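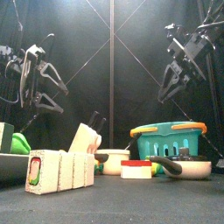 Photo: Harpreet Li

The case against the toy box

A toy kitchen is usually stored as a single item. Everything goes into one container, the lid goes on, and the set is considered tidy. My view is that this is poor storage practice, and that play food and play cookware should be kept apart and stacked by type, as they would be in a working kitchen.

The argument rests on geometry. A toy frying pan with a long handle sets the minimum length of any box that is to hold it flat. A pot with a side handle is nearly as awkward. Once these two are in, the remaining volume is made up of narrow gaps, and the small pieces settle into them. A child who wants one vegetable must then lift out the pan, the pot and the knife block. In most homes the box is simply tipped over, and the floor becomes the shelf.

I kept a record of this at the Laltlow playgroup in March. The combined stock, four donated sets, came to 139 pieces, of which 91 were food. The food took up less than a third of the volume but accounted for most of the searching.

A slotted plastic basket with handles is the better container for small items. The contents can be checked from the side, crumbs and grit fall through, and a child can carry it to the table. Its weakness is that it accepts anything. Put a spanner in with the vegetables once and it will stay there for a year.
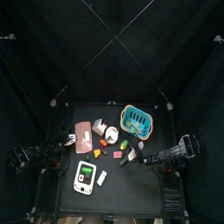 Trays deserve more use than they get. A shallow tray has no bottom layer, so nothing on it is buried, and it limits quantity without any rule having to be stated. At Conenach, where I helped to rearrange the play corner, each tray was restricted to 27 pieces. Putting away took longer in the first week and less time after that.

The usual objection is that sorting is an adult preference and that mixed play is good for children. I accept the second part. Mixing should happen on the table, and it does so readily whatever the storage. The Skodbridge group still uses a single chest and reports no complaints, though its cookware is mostly kept on a windowsill, so I would not count it as a fair test.

Pans on a low shelf, handles facing the wall. Food in the basket. Anything with buttons goes elsewhere.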